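**Caltley Shared Workshop, block-sorting arm: second progress report**
2023-10-24
For: Balthasar Frei, Danzer Small Projects Fund

Hello Balthasar,

You asked for something shorter than the last one and with fewer part numbers, so I've tried. The short version is that the arm picks blocks out of a bin, puts most of them where we want them, and we've still got a bit of your money left. The longer version follows (with a brew, ideally).

## Where we'd got to in August

When I wrote in August the arm was bolted down and could wave at people, and that was really it. The gripper was still on my kitchen table, the control software crashed whenever the workshop wifi hiccuped, and I'd promised you picking by the end of September. We missed that by 18 days. Most of the slip was the gripper air lines, which I'd bought in the wrong diameter, sent back, and then bought in the wrong diameter again. I'm not proud of it. The third lot fitted.

## What works now

Picking works! We call the whole setup Nundidon (my daughter named it, it means nothing, it has stuck) and it now runs a full session on its own: look in the bin, choose a block, go down, close, lift, carry it over to the tray. We moved from the shallow tray to a proper deep bin with sloping sides, and that's made a huge difference. Blocks that get nudged slide back towards the middle where the arm can get at them again. With the old tray they'd wander off to a corner and sulk there until someone poked them out with a ruler.

I logged everything since the gripper went on. That's 2446 pick attempts, which sounds like a lot until you've sat next to it. Over the most recent stretch the success rate was 97 per cent on blocks lying by themselves. On blocks touching each other it's nowhere near that good, and I'd rather tell you so now than have you find out when you visit. Two colours of block are in use at the moment, reddish-brown and green, and the greens are the troublesome ones, I think down to our lighting. Dark green on a grey floor just doesn't stand out very well for the software. 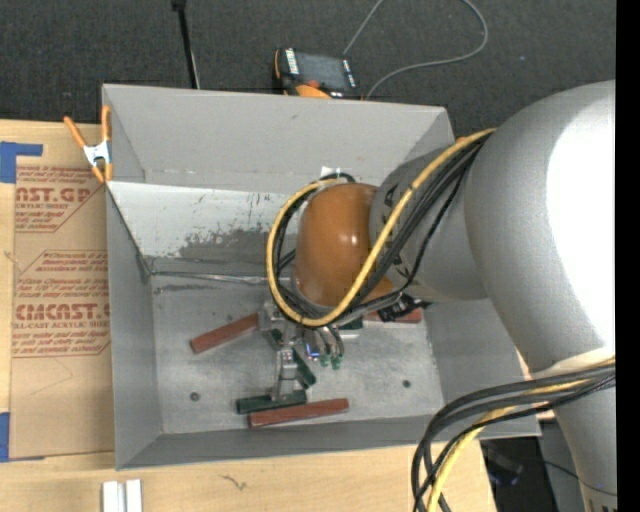 *Nundidon's gripper down among the blocks in the deep bin, with the cables looped round the wrist.*

You'll notice the cables. Everyone does. The yellow one and the black ones travel down the arm together and have to put up with every twist of the wrist, so there's plenty of slack in them, and slack gets in the way. Twice now a loop has brushed a block and shifted it just as the gripper was closing, and the pick failed. I've budgeted for a proper cable sleeve from Zodero, plus a couple of swivel clips, and I want that done before anything else gets added to the wrist. There's one black strand that hangs away from the rest and annoys me every time I look at it.

The bin is only held with a spring clamp, by the way. It's fine for what we're doing and it comes off in a second when we want to tip everything out and start again, but I'd like something more permanent before we let visitors near it. I've drawn up a little bracket. It's on the list.

## What didn't work

Two things, mainly.

First, the floor of the bin. It's picked up a fair crop of scuffs and scratches, and the vision side was treating the worst of them as blocks. For a whole evening the arm went down with great confidence and picked up nothing, over and over, in exactly the same spot. I raised the threshold and it mostly stopped, though that made it miss some real blocks in the darker areas, so I've ended up with a compromise I don't love. A matt liner would probably sort it out for very little money.

Second, speed. I'd told you 30 picks in ten minutes was a sensible target and we hit it, but only with the arm moving faster than I'm comfortable with when people are about. At the speed I'd happily leave it running on an open evening, we don't. I've gone back to the slower setting for now and I'm looking at shaving time off the bit between picks, where it sits and thinks for ages. That's my code being clumsy and I can fix it without spending anything.

## The screens

We've got the acrylic sheet for the side screens, cell-cast, and I'm leaving the protective paper on it until the last possible moment (I've learned that lesson on other projects). The plan is a screen on each open side of the table, tall enough that small children can't lean in, with a gap at the front so you can still see properly. I've measured up and made a cardboard version, which has already shown me that my first layout would have had the elbow hitting the left-hand panel. So, a new layout. Cutting starts once the workshop's saw has had its blade changed.

## Money

We're underspent on parts and slightly over on consumables. The overspend is mostly tape and tubing, and yes, that includes the tubing I got wrong. The Zodero sleeve and the bin liner both fit inside what's left. I've not touched the travel line and I don't think I will, so if you're happy for me to move it across to lighting, that would do more good than anything else on this page. Could you let me know either way? I won't order lamps until I've heard.

## Next

- Cable sleeve and swivel clips on the wrist
- Liner in the bin, then put the threshold back where it was
- Side screens cut, drilled and up
- Bracket to replace the clamp
- Speed up the pause between picks
- Another long run with touching blocks, both colours, and the numbers to you whatever they look like

I'd also love to try something that isn't a block. One of the younger members has been asking whether it could sort Lego and I've said "maybe in the spring", which she has written down, so I suppose I'm committed.

You're very welcome to come and see it run. Evenings are best, after six, and if you give me a bit of warning I'll sweep up first. The log files are in the shared folder, in the one called "picks", and the photos of the cardboard screens are in there too if you want a laugh.

All the best from Caltley, and thank you again. We'd still be waving at people without the grant.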